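**Ticket 705 – Kadura viewer: floor goes dark under furniture after update**
Status: open, waiting on vendor
Opened: December 20, 2018

Since the update, shadows in our saved room layouts come out much heavier than they did in May. Halonen support says this is "expected with the new lighting defaults." I doubt it. We never touched the defaults, and the release notes don't mention lighting at all.

Tried so far:

- Cleared the cache. No change.
- Reinstalled the viewer. No change, and it lost my saved views.
- Opened the same layout on the Pullano laptop. Same result, so I'm not buying the graphics card theory.
- Set shadow strength to 149, as support asked. The slider then jumped back to 482 on its own. 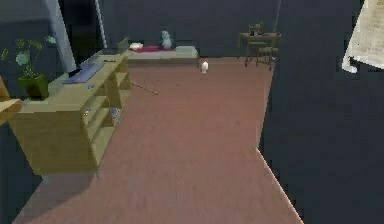

*Test layout, shelving side. Shadow at lower left, pale line where the floor meets the right wall.*

Support now wants us to rebuild the layout from scratch. That's 4 rooms, and I'd like to hear why it would help before anyone spends an afternoon on it. A slider that won't hold its value looks like a settings bug to me – the layout file shouldn't come into it.

Next step: roll back one machine at the Jeltach office and open the same file there. If the slider holds, I'm sending this back to Halonen as a regression. Please don't close the ticket as "user settings" again.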